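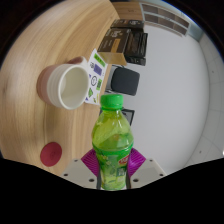

How long does green tea need to steep in cold water?

Six to eight hours in the refrigerator is enough for most loose green teas. Tea bags hold smaller pieces of leaf and are usually ready in four to six hours.

Cold-Brewed Green Tea by the Pitcher

These directions make two quarts. You can halve them for a small pitcher, but the steeping time stays the same.

What you need

14 grams of loose green tea, or eight tea bags
Two quarts of cold water
A pitcher with a lid
A fine strainer
A second pitcher or clean bottles for the finished tea

A kitchen scale is the best way to measure the leaves. Green teas vary a lot in how they are rolled. A tablespoon of tightly rolled tea can weigh more than twice as much as a tablespoon of flat, fluffy leaves, so recipes that go by the spoon give uneven results.

Use filtered water if your tap water smells of chlorine. Our water in Ballmont is hard, and tea made with it straight from the tap comes out cloudy and a little flat. A plain filter jug fixed most of that.

Steeping

1. Wash the pitcher in hot soapy water and rinse it well. Soap left in the pitcher will show up in the taste.

2. Put the leaves in the bottom of the pitcher. If you are using bags, take off the paper tags and tie the strings together.

3. Pour in the water slowly and stir once. Some of the leaves will float at first. Leave them alone.

4. Put the lid on and set the pitcher in the refrigerator. Evening is a good time to start it if you want tea with lunch the next day.

5. Taste it after six hours. If it seems thin, give it another hour or two. Past 12 hours many teas pick up a grassy, bitter edge.

6. Strain into the second pitcher and throw out the leaves. Don't press on them with a spoon - that pushes out fine sediment and makes the last glass murky.
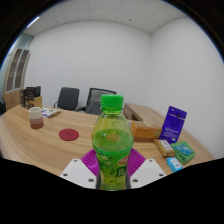 Green tea in a clear bottle with a ridged screw cap.

Choosing the tea

Everyday leaf works fine. Cold water draws out less of what makes green tea bitter, so an inexpensive tea that is harsh when brewed hot can be pleasant this way. Sencha gives a deeper green color and a slightly savory taste. Chinese pan-fired teas are lighter and a bit nutty.

Jasmine green tea needs less time. The scent comes through early, and by hour eight it can taste like soap to some people. Reet Sepp, who tested this page for me in March, pulls hers at five hours and likes it best half and half with plain sencha.

If you need it sooner

Heat one quart of water to 165 degrees Fahrenheit, add the full amount of leaf, and steep for two minutes. Strain it over a quart's worth of ice and stir until the ice melts. The flavor is sharper than true cold brew and the color is darker. Check that your pitcher is rated for hot liquid first. Thin glass can crack when ice and hot tea meet.

Sweetening

Sugar is slow to dissolve in cold tea. Make a syrup with equal parts sugar and water, warm it until it turns clear, and let it cool. Start with two tablespoons for the whole pitcher and add more by the glass. Honey syrup is made the same way. It covers up a delicate tea, though, so save it for the stronger ones.

For lemon, add a slice to the glass. Lemon left in the pitcher overnight turns bitter from the peel.

Storing and carrying it

Keep the tea covered and cold, and drink it within three days. The color will go from pale green toward yellow or brown as it sits. A small change is normal. Pour it out if it smells sour or looks stringy.

For carrying, fill a clean bottle close to the top and put it in an insulated bag with an ice pack. Wide-mouth bottles are easier to scrub. Narrow ones need a brush, and the threads under the cap need one too. If you freeze a bottle ahead of time, leave a couple of inches at the top for the ice to expand, and don't freeze glass. 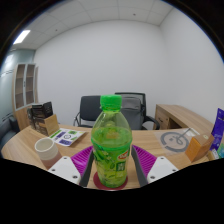 Bottle with jasmine flowers on the label, on a dark red coaster.

Common problems

Weak tea: Use more leaf before you add more time. Old tea is often the cause. An opened bag loses a good deal of its scent in a few months.

Cloudy tea: Usually hard water or leaf dust. Strain it a second time through a coffee filter.

Bitter tea: Shorten the steep by two hours, and check that no leaves got past the strainer.

Tastes like the refrigerator: Get a tighter lid, and keep the pitcher away from cut onions.

Updated October 2020 with the jasmine notes.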